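Wavach releases planning software for soft items under open license

2024-05-02

Wavach, the software company based in Zerkdale, has released the planning and control package it uses for handling cloth and other soft goods. The package is called Gustitz and can be downloaded starting today. Version 2 is the first one offered outside the company's own customer group.

Gustitz sits between the cameras and the arm controller. It takes in the pictures from the wrist camera, marks the folds and edges it can use, picks one, and sends a path to the arm. It does not try to build a full model of the cloth. The company said earlier versions did, and that the model was usually out of date by the time the fingers closed.

The new version plans one short move at a time. After each move the software looks again and decides whether to go on, shift the grip or let go. Wavach says this costs some speed on simple items such as hand towels but saves time on small knitted pieces, where a bad first pinch used to mean starting the whole job over.

Two changes will matter most to people who already run the older release. The first is a new grip check, which compares the fabric near the fingertips before and after closing and gives the planner a score. The second is a replay tool. It lets an operator step through a failed run with the camera view, the planned path and the finger positions lined up on the same clock. Before this, the three had to be matched by hand from separate log files.

The release also comes with 770 recorded runs for testing. Most of them are sorting and pairing jobs with socks, and the rest are washcloths and knit caps. Each run has the wrist camera video, the commands sent to the arm and a short text note saying how the run ended. Runs that failed were left in. Wavach asks users who publish results to say which runs they used, as the set will be added to over time.

A pilot site in Cáceres has been running the software on a pairing station since October. Staff there asked for a way to set a lower closing force for thin fabric without editing the main settings file, and that option is now part of the standard setup screen. The site also reported that the planner sometimes picked a fold shared by two pieces lying close together. The fold finder now gives a lower rank to any fold near the edge of a second item of the same color. The company says the problem still comes up when the pieces overlap, and it is listed under known issues.
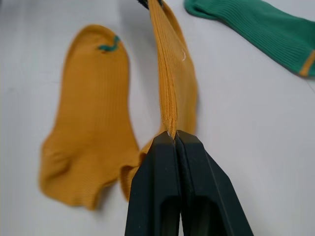

A gathered fold held between the fingertips during a sock job, seen from the wrist camera.

Installation takes one command on a supported Linux machine. A graphics card is needed for the fold finder but not for the planner or the replay tool, so recorded runs can be reviewed on an ordinary office laptop. The default planning step is 30 milliseconds and can be made longer for slower arms. Drivers are included for parallel grippers only - suction tools and hands with more than two fingers are not supported in this version.

Users moving up from the older release will need to redo the camera calibration, as the file format has changed. Saved job files carry over, though any job with a custom grip rule should be opened and saved once in the new editor before it is run on a real arm.

Wavach will take bug reports through the project page and plans to post fixes monthly. Paid support is still available to existing customers on the same terms as before. The manual is in English, with a Spanish version to follow.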